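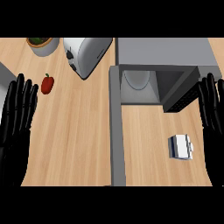
Two black robotic hands over a wooden tabletop, computer rendering.

Questions We Get About Retention Schedules

This page collects what people ask us before, during and (too often) after they buy a retention product. It was last revised August 14, 2025. It is written by Crisanto Bautista, who has sat through more vendor demos than he would like and has stopped pretending to enjoy them.

What is a retention schedule?

A list of the kinds of records you have, how long you keep each kind, what starts the clock, and what happens when the time is up. It can be a spreadsheet. Plenty of good ones are. If a salesperson tells you that a spreadsheet "isn't a real schedule," ask which rule says so and wait.

Do we need one if we're small?

If you keep tax papers, personnel files or contracts, you already have a schedule. It just lives in the head of whoever cleans out the cabinet. Writing it down takes an afternoon or two for a small office. It will have holes, and you can fix them later.

How many record categories should we have?

Fewer than you think. The Estrella office came to us with a schedule of 1442 categories. It had been put together over many years by people who each added lines and never removed any. Staff had given up on it and were saving everything under "General Correspondence." We helped cut the list down hard, and there were arguments over nearly every line. I still think it's too long.

Big-bucket schedules have their own trouble. If invoices, grant files and board minutes all sit in one bucket called "Administration," you end up keeping all of it for as long as the longest item needs. Storage people love that.

Can we just keep everything forever?

You can. People do. Storage looks cheap until you have to search it, and in a lawsuit you may have to search all of it. There are also privacy laws that limit how long you can hold certain personal data, and "we never got around to it" is a poor answer to a regulator. Ask your lawyer which ones apply to you. I'm not one.

Will software do this for us?

Some of it. Software is good at applying a rule you already have. It is bad at deciding what the rule should be, and the sales material tends to blur the two.

We tested Brudetti and Graltgate side by side on the same set of 3000 files. Both applied simple date rules without trouble. Both fell down on event-based rules, the kind that say "keep until the contract ends plus so many years," because neither could tell when a contract had ended unless a person typed it in. Graltgate's brochure calls this "intelligent lifecycle detection." I'd call it a date field.

What about automatic classification?

Be careful here. The tools read a document and guess its category. On clean, repetitive paper such as purchase orders, the guesses can be pretty good. On email they are often poor, and the dashboard will still show you a cheerful green bar.

Before you believe an accuracy claim, ask what documents it was measured on. Ask whether the system was tuned on those same documents. Then ask to run it on your own files, with your own staff checking the results. A vendor who won't allow that has told you something.

Who should own the schedule?

One named person, with enough authority to say no. Legal and IT both need a say. I have seen schedules owned by "the working group," and what happens is that the working group meets in February, agrees to meet again, and doesn't.

Our vendor says it is "certified." Does that matter?

It might. Ask for the certificate and read the scope line. A company can hold a certificate for the security of its data center and let you assume it covers how the product handles records. Look at the date as well. If the product has been rebuilt since then, find out whether anyone has looked at the new one.

Also, buying a certified product does not make your office compliant with anything. You still have to use it properly.

What is a legal hold, and does it beat the schedule?

Yes, it does. A legal hold is an instruction to stop destroying records that may matter to a lawsuit, audit or investigation. Once it is in place, the normal dates stop counting for those records until the hold is lifted. Test this in any product before you sign. Put a hold on a folder, then move a file out of that folder and see if the hold goes with it. In Zorkorlow, when we tried it, the hold stayed behind with the folder. Support told us this was expected behavior.

Do we have to keep the paper after scanning?

Depends on the record and on where you are. Many originals can go once the scan has been checked, but some can't, and a few kinds of signed or sealed documents deserve a phone call to your lawyer first. The part that gets skipped is the checking. A folder of crooked, half-readable scans with the originals shredded is worse than no project at all. Keep the paper until someone has compared a fair sample against the images and signed off in writing.

How do we prove we destroyed something?

Keep a destruction log: what it was, which rule applied, who approved it, when it went and how. Keep the log itself for a long time. If an outside company does the shredding, get a certificate from them, and make sure it says more than "9 boxes." It should list the boxes by number so you can match them to your own log.

And remember the copies. Deleting a file from the main system while it sits in backups, inboxes and somebody's desktop folder is not much of a deletion.

How often should the schedule be reviewed?

Every 2 years is a reasonable habit, and sooner if a law changes or you start a new line of work. We used to say every year. Hardly any of our clients did it, so the advice was only making people feel guilty.

Which product do you recommend?

None, and we don't take referral fees from any of them. If you have a short, clear schedule that staff really follow, most of the mid-priced products will serve you well enough. If you don't have that, hold off on buying and spend the time on the schedule first.

Can you review our schedule?

Yes, for a fee, and we quote after seeing it. Send the schedule as a spreadsheet, along with a note saying which parts people ignore. Please don't send a PDF of a scan of a printout - we get a lot of those.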